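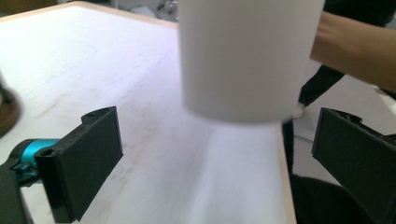
Week 8: Collecting demonstrations by hand

Okay, so this is the week we stop reading about imitation learning and start making some data! Bring sleeves you can push up and a bit of patience. We meet in the Beaudoin lab on Tuesday as usual, and Usha Kurian will be running the second table.

You'll work in pairs with the hand-held grippers. One of you holds the gripper, the other handles the cup, and you swap after 29 episodes (your wrist will be glad of it). An episode starts when you press record and ends when you press stop – please don't leave it running while you chat, I had to trim 69 clips last May and I'm still a little sore about it.

A few things I care about. Vary where the cup begins and how it's turned. Move at the speed you'd want the robot to move. If you fumble a grasp and recover, keep it! Recoveries are gold for the policy, and most groups throw them out. If you drop the cup on the floor, tag the episode "fail" and carry on.
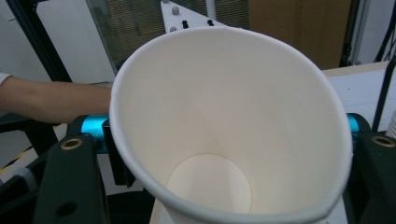 Now, hands in view. People always ask whether a helper's arm spoils an episode. For handovers it's part of the task, so leave it in. For plain pick-and-place, step back before you hit record, or the model may learn to wait for an arm that never comes.

Save everything to the Kindcombe folder under your pair number, with one line of notes per episode. Last year's set had 151 usable episodes and I'd love to beat it.

Reading for next time: the Backlund chapter on action labels, first half only. Skip the proofs unless you enjoy that sort of thing (I do).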